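Against the Success Rate

I have a grudge against percentages, and I'd like to air it before I get too old to be asked to review things.

Every paper on robot dish handling has the same table. Rows are methods, columns are tasks, the authors' method is in bold. Put plate in rack: 100. Nobody has ever printed a table where the bold row lost, so I can only conclude our field is staffed entirely by winners.

My trouble is with what gets counted. A plate goes in the rack, somebody ticks a box, and the box has no opinion on whether the plate slid into its slot or was bullied there. I have watched an arm grind a rim along a wire divider for so long I wanted to leave the room, and then watched the trial get scored the same as a clean one. My mother would have scored it differently.

So I was pleased when Dzintra Bite sent me a draft in May that left the tick box out of the main results. Her project is called Cirura, which sounds like a cough medicine, and its idea is simple enough that I was annoyed not to have had it. You train the policy the usual way, by copying people. Then you grade each placement by how much the robot had to fix on the way down. A small nudge costs a little. Backing out and starting over costs a lot. She calls the total the fuss score, and I hope no editor makes her change it.

The cheapest part of a placement is the trip across the table. The fuss nearly all piles up in the last stretch, once the rim is in among the wires.
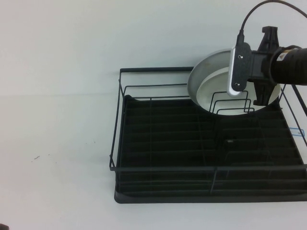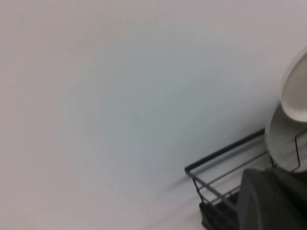 Dish rack trials, as seen by the workspace camera (first) and the wrist camera (second).

What does the fuss score buy you? In the draft, two policies tie on the old measure. Same tasks, same rack, 28 trials each, every plate in. By the tick box you'd flip a coin. By fuss, one of them makes 4 times as many corrections as the other, and if you sit through the videos (I did, with a sandwich) you can tell which is which before the first plate is down. A number that agrees with your eyes is rarer than you'd think in this business.

Uldis Koppel, who has reviewed more of these papers than I have and enjoyed fewer, wrote back to me with two complaints. The first is that a hesitant robot might be a careful robot, and we shouldn't punish it for checking. Fair. I'd like to see the score split into checking and flailing, though I admit I couldn't tell you where to draw the line in my own kitchen. The second is that any number you publish, somebody will train on, and then we'll get arms that jam a plate home in one confident shove and earn a lovely low score doing it. Also fair, and more worrying. The draft has a force limit to stop this, tucked into an appendix, and it ought to be on page 2.

I still think she should publish. The tick box can be gamed too, and has been for years, mostly by choosing a forgiving rack. At least a fuss score gives the cheats some work to do.

What I'd ask of the rest of us is modest. Keep the success column if you must. Put another one beside it that says how it went, and post the ugly trials along with the pretty ones. Dzintra says she'll put all of hers up once the draft is out, including the ones she winces at. I've asked for those first.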